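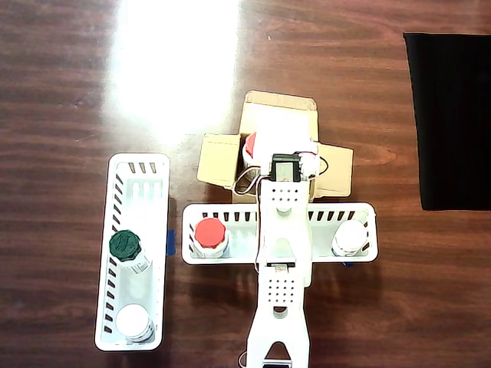
Aileen Lumbao wrote back within the hour that baskets had changed her life, that her bathroom shelf had never looked better, and would I please stop telling people otherwise. I read her message out at the start because she speaks for a lot of the room. Let them laugh. Then ask who has bought a basket in the past year. Keep my own hand up.

Slide stays on. Two slotted baskets, two bottles in each. Give people time to look at how much basket there is per bottle.

Main claim, say it slowly: a basket is a shelf with walls. It keeps small bottles from wandering. Whether it helps you find one, use one or throw one out is a separate matter, and the packaging on the basket tends to run the three together.

Caps. Point at the green one and the red one. You could send a child to fetch either of those from across the house. Now the two white caps. If all I can see is a white cap, I have to pick the bottle up and read it, same as if it were rolling around in a drawer. The basket has done nothing for me there. Colored caps are doing the sorting and the basket gets the credit.

(If someone says "label the lids" – yes. Agree and move on. A marker does that, and you probably own one.)

Money part. The Notard starter set is 500 pesos at the shop near me. The bigger Garkine set is 1000, and you get dividers, which I have used as bookmarks. I added up what our household spent on containers up to last October, from the receipts I could find: 1188. Pause. Most of what went in them was past its date.

Kenneth Marquez will be in the second row and will bring up slots. His argument is that slots let air through and let dust and spills fall out the bottom. Fine, they do fall out the bottom. They fall onto the shelf. I wiped the shelf before I had baskets and I wipe it now, with the extra job of lifting the baskets first. Slots are also a pain to clean if something sticky gets in. Try a cotton swab and see how long you keep it up.

The long narrow shape. Good for a deep cabinet, I'll give it that, you pull it out like a drawer. Bad for anything round and short, which tips over and slides to one end when you pull. Say this with the slide still up: green cap is leaning over.

Story, keep it short. Uthai Jitpraphai and I did his hall cabinet one evening for the Dagdag swap. We took everything out first and got no baskets near it until the end. Nearly half went in the trash or the swap box. What was left stood on one shelf with room to spare and he kept his money. Don't oversell this, it was one cabinet. He may have filled it again by now and I haven't asked.

What I would do instead:
Empty the shelf onto a table.
Get a plain cardboard box and put in it whatever you can't say the use of.
Close the box for 2 months.
If you still want baskets after that, measure the shelf, then shop.

Expect pushback on the box. Chenxi Yuan told me her box is in its third year and has a plant on it. Use that if the room is flat, skip it if we're behind.

Questions. Someone always asks about the Prikitz clear bins. I haven't tried them. Say so, don't guess. If they ask about medicine, tell them to ask a pharmacist where it should be kept and leave it there.

Ramil Catacutan takes over at 3:30 with drawers. Give him the clicker and the water.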